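Lab Notes: the fold that folded us

If you were anywhere near the garment area in November you'll have heard the groan. We had a proper fault on our hands, and it turned into one of the best bits of detective work I've been part of all year, so I'm taking up most of this page with it!

First, the fault. Prameck is our cloth-folding program, and up to then it had been doing nicely on towels and shirts. Then we loaded a fresh batch of hand-gripper recordings, trained overnight, and by 9 a.m. the arm was closing its fingers a little way above the cloth, lifting nothing, and carrying that nothing very carefully across to the other side. It then smoothed down a crease that wasn't there and signaled that it had finished. On the second try it went too far the other way and pressed down on the table hard enough to trip the force limit. The arm stopped dead, the way it's meant to, and no one was within reach. It still went in the safety log, and rightly so.

Evelien Desmet took it on. She pulled all 3000 recordings in the batch and replayed them against the jaw readings, one pair of grippers at a time. (I brought coffee. I consider this a contribution.) For most of the batch the two sides agreed beautifully. Then she hit recording 1143, and from there on the left jaw was reporting itself closed while it was still partway open. The error was small at first and grew through the session. By the end, 141 recordings had drifted badly enough to teach the program that thin air is cloth.

The cause was a loose set screw on the jaw encoder. One screw! It had backed out a fraction, the encoder slipped on its shaft, and every squeeze shifted the zero a bit more. The height problem came from the same place -- the software uses the closed position to work out where the fingertips are, so a wrong zero gave it a wrong table as well.

So we went back to the sheet, the garments and the hand grippers.
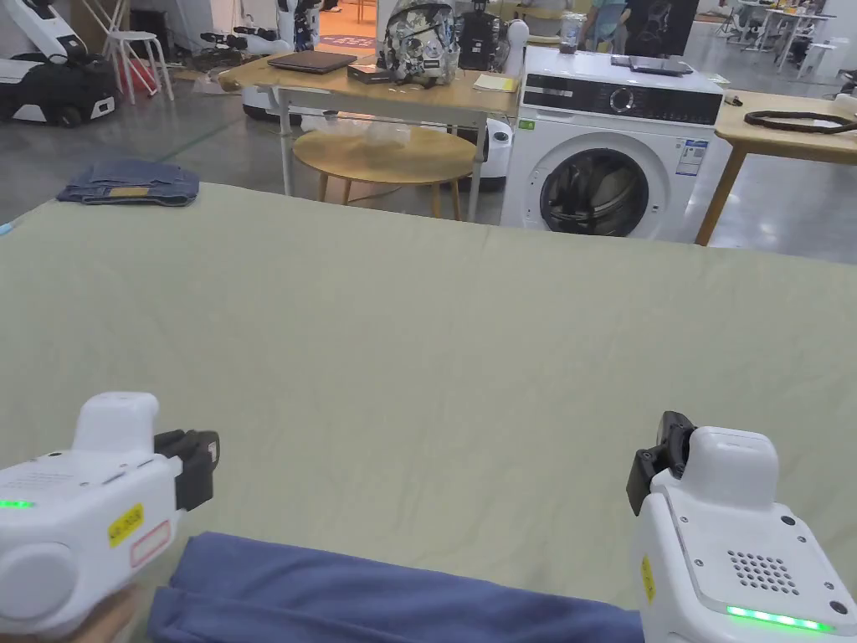
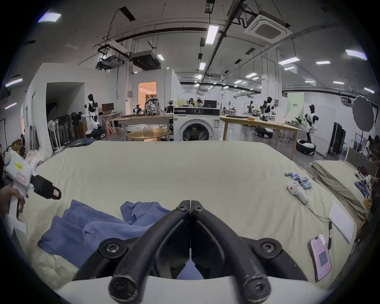
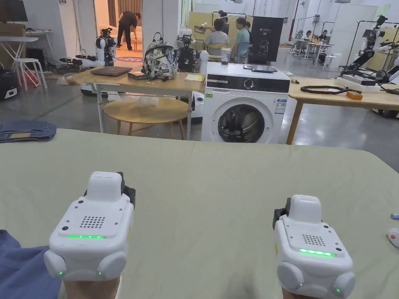
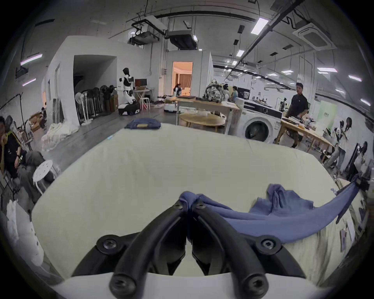 Recording by hand is slower than people expect, and I love it. You start to notice how much your own fingers do when you pick up a sleeve, and how little of that gets through to a pair of jaws. Evelien has us do a full open and close against a gauge block before each session now, and again after it. If the 2 readings don't match, the whole session goes into quarantine until someone has looked at it.

Allano, who make our encoders, have been great about it and are sending collars with a clamp in place of the set screw. Until those are fitted, every screw gets thread locker and a paint mark across the head, so you can tell at a glance if it has moved. Please do look at the mark before you pick one up. If the line is broken, hang a red tag on the gripper and leave it on the Seda shelf by the charging rack. Don't tighten it yourself, however tempting -- we need to see how far it went.

The force limit stays where it is, too. There was some talk of raising it to get through the stiffer fabrics, and after this I'm very glad we waited.

Retraining is under way with the drifted recordings taken out, and the Van Damme towel set is next in line for testing. Evelien's replay script is in the shared tools folder with a short guide, and she's happy to sit down with anyone who wants to run it on older batches.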